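Accession Notes

The register at Grirness required an entry for every object in a room, and Efa Foulkes wrote them in the order her hand reached them. Item 174 was the brush rack. Dark wood, two posts, pierced carving on the low rail. Condition good. She left the column for sentiment blank, as the form had no such column.

Her uncle, Gwilym Edwards, had painted at this table for 8 years and sold one sheet, to a dentist in Inska. His account book put the income at 1,564 and the cost of paper slightly above it. He had used orange for everything: persimmons, carp, the December sun over the Vallberg road. She had once asked him why. He said the black ran out first and he had never liked the shop.

She entered the felt mat. Off-white, stained. Value nil. She crossed out nil and wrote low.

The dish took longer. The form asked for contents, and the contents were orange. It asked whether the work was finished or unfinished, with a box for each. She compared the sheet with the other 200 in the drawer and could establish no difference between the two conditions.

Plates 1 to 3. Rack, dish and sheet.
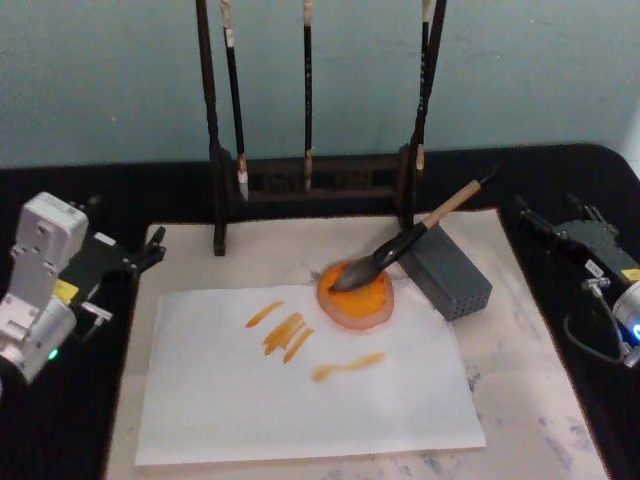
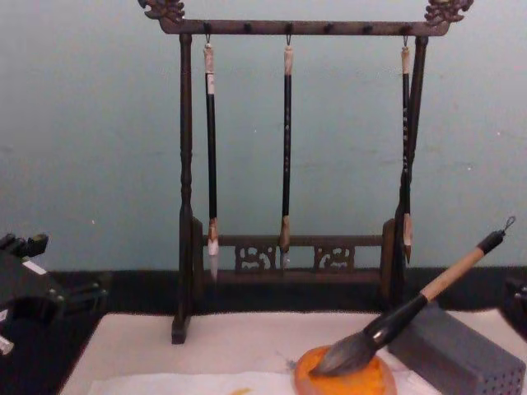
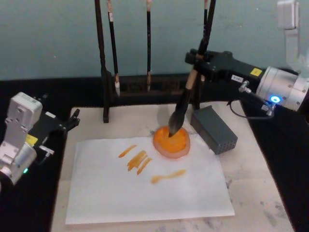
Adjei, the valuer, telephoned at four to ask how far she had got. She told him the brushes. He asked if there was anything in the room that needed a specialist, and she read him the list from the top.

"Four strokes," he said. "Of what?"

She turned the form over. There was a space on the back for remarks, two lines deep. She wrote carp - possibly, and signed it 2021-06-08.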